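September 19, 2018
By Hanna Tokarz

Section 4. Setting up the Musedine play kitchen: worktop, sink and hob

Read Section 3 before you start. The base cabinet should already be standing on its feet and level in both directions. If it rocks when you press on a corner, go back to step 3.6 and adjust the feet again.

You will need the hex key from bag C, a cross-head screwdriver, a pencil, a tape measure and two bar clamps. Clamps are not supplied. Any pair that opens to 300 mm or more will do. The job takes one adult 40 minutes, or rather less with a second person to hold the panel.

4.1 Fitting the worktop

1. Lay the wooden worktop face down on a blanket and check the underside for the four threaded inserts. If one is missing or sits crooked, do not force a bolt into it. Ask for part 327.

2. Turn the worktop over and lower it on to the cabinet with the rounded edge facing you. The straight edge goes to the back.

3. Put in all four bolts by hand before tightening any of them. Then tighten them in turn, a little at a time, working diagonally.

4. Run your palm along the front edge. It should feel smooth along its whole length. Rub down any raised grain with fine paper and wipe off the dust with a dry cloth.

Note: The strips in the wood vary in colour from one worktop to the next. This is normal and we cannot match a replacement to an existing unit.

Caution: Do not stand or sit on the worktop, and do not let children climb on it to reach a shelf.

4.2 Fitting the back panel

1. Stand the panel behind the worktop with the printed side towards the front. The bottom edge rests on the rear rail. There is a small arrow on the back which must point up.

2. Hold the panel upright and slide it sideways until it meets the left-hand post.

3. Fix it with the short screws from bag D. The long screws in the same bag are for the hob frame and will come through the face of the panel if used here.

4. Stand back and check that the plank lines in the print run level with the worktop. If they slope, loosen the screws, lift the low side and tighten again.

The panel has a light texture and holds dust more than you would expect. A soft brush is better than a cloth for cleaning it.

4.3 Placing the sink and the hob

1. Decide on the layout before fixing anything. The usual order from left to right is worktop, sink, hob. Leave enough clear worktop on the left for a plate or a bowl, with space for a child to put a hand down flat beside it.

2. Drop the sink basin into its recess. It should sit without rocking. Press it down at each corner in turn.

3. Push the tap into the hole behind the basin and turn it so that the spout arches over the middle of the basin. Tighten the nut underneath with your fingers only.

4. Set the hob on its frame with the knobs where you can reach them, then lay the burner grates in place. The grates lift out for cleaning and are not glued.

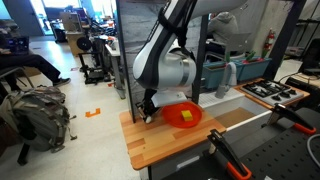

5. Check the joins between the three parts. A gap at the front that closes towards the back means that the hob frame is out of square. Slacken the two front bolts on the frame, push it in with the heel of your hand and tighten again.

6. When everything lines up, mark the position of the frame in pencil on the rail underneath. If you move the kitchen later you can put it back on the marks and skip most of this part.

Note: The sink has no drain and the tap is not plumbed. If you want to play with water, put a washing-up bowl inside a larger tray elsewhere. Water left standing around the recess will get under the edge of the basin and lift the wood.

Caution: The hob is a toy. Do not place candles, hot pans or anything taken from a real cooker on it.

4.4 Clamping a side board

Some owners add a board at the front right to hold hooks and small tools. The perforated type is the easiest to use, as the hooks can be moved without drilling.

1. Place the board so that it overlaps a solid part of the frame by at least 28 mm.

2. Fit one clamp near the front and the other further back. Two clamps close together will let the board swing.

3. Tighten until the board no longer moves when you pull on it. Stop there. Further tightening will dent the frame.

4. Turn the handles so that they do not stick out where somebody will walk into them. Milovan Trajkovski, who tested the first units for us, recommends a strip of felt under each jaw. We did not include felt in the box, but an offcut from any craft shop will do.

Check the clamps weekly for the first month. They tend to settle a little and then stay put.

4.5 Putting out the play pieces

Begin with very few. A single dish with one thing in it is enough for the youngest children, who mostly want to take the thing out and put it back. Add cups, cutlery and food pieces when that has stopped being interesting.

1. Wash plastic plates and bowls in warm soapy water before first use and dry them fully.

2. Put the bowl on the wooden worktop, back from the rounded edge, on the side nearer the sink. Pieces set right at the front get knocked off by sleeves.

3. Place the sponge in the bowl if the game is washing up. Keep it dry. A wet one will mark the wood within a day or so.
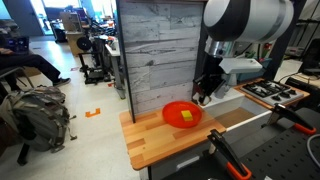 Fig. 4-2. Red bowl on the worktop with the yellow sponge inside.

4. Keep the sink clear at the start of play so that there is somewhere for the dish to go.

5. At the end, return everything to the worktop before packing it away. It is easier to see what is missing there than in a box.

Bright pieces show up well against the wood. Pale or wooden ones tend to disappear, especially for children with poor eyesight, and we suggest keeping those for the sink side.

4.6 Plants and shelves behind the kitchen

Planter boxes may stand on a shelf behind the kitchen but not on the hob. Leave a hand's width between the boxes and the front of the shelf. Take real plants away for watering and let them drain before they go back. Check that nothing on the shelf blocks access to a fire extinguisher or a switch on the wall.

4.7 Before use

Go over these points each time the kitchen has been moved:

- worktop bolts tight
- panel upright and fixed
- basin seated, tap not loose
- grates lying flat
- clamps firm, handles turned in

Replacement bolts, basins and grates can be ordered from Tokarz by part number. The numbers are in the table at the back of this guide. Questions about the worktop go to Bożena Duda at the same address. For the storage bench and stool, go on to Section 5.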